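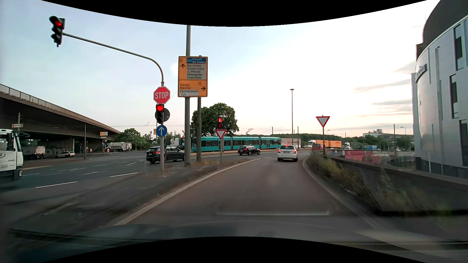

Slip lane at the signals, direction sign for Hanau and Maintal on the island.

Driving in Frankfurt: common questions

These come up often from people renting a car from Grondov for the first time. Answers are by Fumiko Kubo and Omprakash Thakur.

Why is there a STOP sign on a pole with a traffic light?
The light comes first. The STOP sign counts when the signals are switched off or out of order. Yield signs at signals work the same way.

What does the round blue sign with the white arrow mean?
You must go in the direction of the arrow. With the arrow pointing up, go straight ahead.

Can I turn right on red?
Not unless a small green arrow plate is fixed beside the light. A red arrow pointing right means right turns wait.

The sign lists a dozen places. Which do I follow?
Pick the arrow first, then read the names. Blue panels are for the autobahn. White ones are for local places, such as Bornheim or Messe. Kassel is a long way off, so don't wait to see your own street.

Do trams have to stop for me?
Go by your signal. Where there is no signal or sign, trams follow the same priority rules as cars, but they need far more room to brake. Never stop on the tracks.
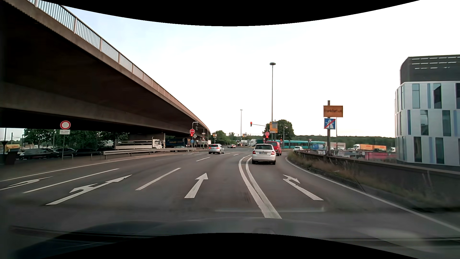

Parking and returns

Where do I bring the car back?
To the Mallcombe desk, level 12. Leave the key with Kausar Awan or in the box.

Last updated Saturday, October 12, 2019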